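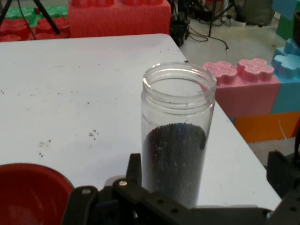

Goltuvard arm kit for pouring and refilling dry goods -- worth it for a small shop?

Posted by Elsa Berge, 5th April

I run a small craft supply business and a lot of my time goes into moving small loose stuff from one container to another. Beads, seeds, colored sand, coarse grit. I have been looking at the Goltuvard tabletop kit, the one with the two-finger gripper and the wrist camera included. The seller lists it as suitable for "light dispensing and transfer of dry materials" and shows it picking up jars and tipping them into bowls.

The seller wants 800 for the arm and gripper, and the Flalledo software is another 35 a month after the trial. I would be using clear plastic jars with a screw neck, lids off, about half full, and ordinary plastic bowls. The jars are taller than they are wide.

What I want to know:

Can it pick up a jar like that without knocking it over?
How much ends up on the table?
Do I need the paid software or can I get by with what comes in the box?

I am not a programmer. I can follow instructions and I don't mind repeating things.

Elsa Hellström

I have had the same kit since last May and use it for almost exactly this, so I will go through your list.

Picking up the jar is fine once you have set the approach height. Come in low, next to the bottom half where the weight is. If the fingers close near the rim of a half-full jar, it swings when the arm lifts and you lose some over the edge. The default height in the sample program is too high for tall jars. Change it before you do anything else. It is under Grip, then Approach, and it stays saved after you turn the arm off.

Clear plastic is a bit of a nuisance. The wrist camera looks for edges, and a see-through jar doesn't give it many, so the top half with nothing in it can get missed. Dark contents help a lot. With black grains it finds the filled part every time for me. With pale sand on a white table it was hopeless until I put a strip of colored tape around the jar just under the threads.

On spills, yes, you will get them. Small grains bounce out of a plastic bowl and there are always a few crumbs on the table by the end of a session. I ran 311 pours before I stopped keeping a log, and most left a few grains outside the bowl. Three were bad, and in all of those the bowl had moved. Put something grippy under it. A thin silicone mat works. Slow the last part of the tilt too, because the pile doesn't slide evenly. It sits, and then a lot of it goes at once.

A white table is good for this, by the way. You can see every dark speck and tell which side you are losing material on.

Brush the table between runs. Grit under a jar makes it sit crooked and then the grip is off. Also check the screws on the finger brackets every couple of weeks. Mine worked loose and I spent an evening blaming the camera.

As for the software, the basic version will record a motion and play it back. If you always put the jar in the same spot, that is enough. Flalledo is for when the jar can be anywhere on the table. I paid for it for a few months and then dropped it -- I drew a circle on the table with a marker and put the jar on that.

choi

dont buy it for this. get a funnel

Jinis

I agree with most of what Elsa H. wrote but would add a couple of things before you spend the money.

It is slow. Over a minute per jar with the settings described above, and you have to be there to swap the jars. If you are hoping to save time on a few dozen jars a day, I don't think you will. It makes more sense if your wrists hurt, or if you want to leave one long job going while you pack orders at the next bench.

It also doesn't weigh anything. If you sell by weight you need a scale under the bowl, and the box software can't read one. You would be stopping the pour by eye or by time. Timing is all right for round beads and poor for anything with mixed grain sizes.

Ask the seller which gripper fingers you are getting. The older ones are bare and slip on smooth plastic. The newer ones come with rubber pads, and the pads can be bought separately if you end up with the old set.

The trial is long enough to find out whether you need the paid version. Try it with your own jars and your messiest material, and do it early so you are still inside the return period.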